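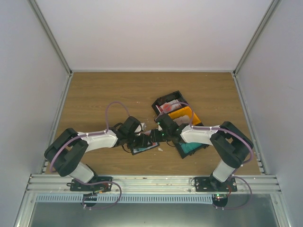 Trellier Automation Laboratory
Pre-Trial Inspection Checklist: Dual-Arm Gripper Comparison
Cell: Idahosa 2
Inspected by: Nazmiye Ertürk
Reviewed by: Yogesh Mishra
Period: November

Grippers under trial: Skimby (set A), Bruvus (set B). Each set is to be fitted to both arms before a run is recorded.

1. Mounting plates secure on rail
Satisfactory. Bolts checked with torque wrench.

2. Purple arm cables free of pinching through full travel
Satisfactory, with comment. The loop over the left upper arm must retain its slack when the wrist rotates. Recheck after each gripper change.

3. Emergency stop halts both arms
Satisfactory. Tested 3 times from the operator's position.

4. Arm-to-arm clearance
Action required. The fingertips nearly meet near the centre of the table during tray handling. Speed is limited to 200 mm/s until the overlap zone has been re-entered in the controller.

5. Grip force limit
Set A: satisfactory at 62 N.
Set B: not yet tested. No person is to reach into the cell while set B is energized.

6. Work surface clear of debris
Action required. Remove scraps from the wooden tabletop between runs.

7. Tray and test pieces
Return the black tray to its level start position before each run. A tipped tray is to be recorded as a failed grasp for the set in use.

8. Circuit boards below the rail
Satisfactory. Covers are recommended.

Items 4 and 6 are to be closed before Tuesday's trial. Item 5 remains open for set B.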